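# Why Do BMX Bikes Have Such Little Wheels? 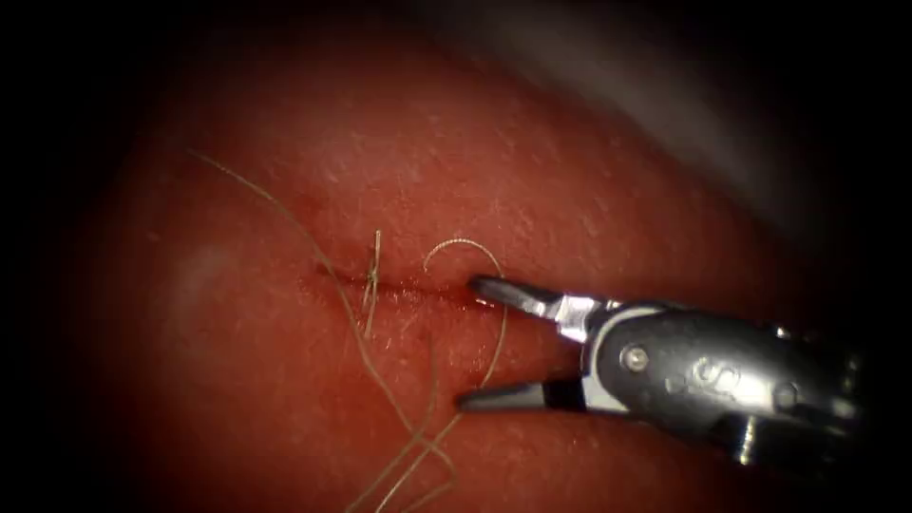 *A knot tied across a thin, straight cut in a practice pad.*

Have you ever watched a BMX race and wondered why those grown-up riders are on such small bikes? My nephew Eduard asked me that at the Skalovden track in September, and I have been thinking about it ever since!

Small wheels are light, and light wheels are easy to get spinning. When the gate drops, a racer wants to shoot forward right away, and a big, heavy wheel takes more of a push to wake up. Small wheels are strong too - their spokes are short, so they can take a good hard bump when you land.

Now, there is a catch (there usually is one with bikes). A little wheel feels every pebble, and it has to turn around more times to get you to the same place. Riding a BMX bike all the way to Grandma's house can be very tiring, as Eduard found out after only two miles.

Next time you are near a bike rack, find two bikes with different wheels and ask which one you would pick for a race, and which one for a long, lazy ride by the river.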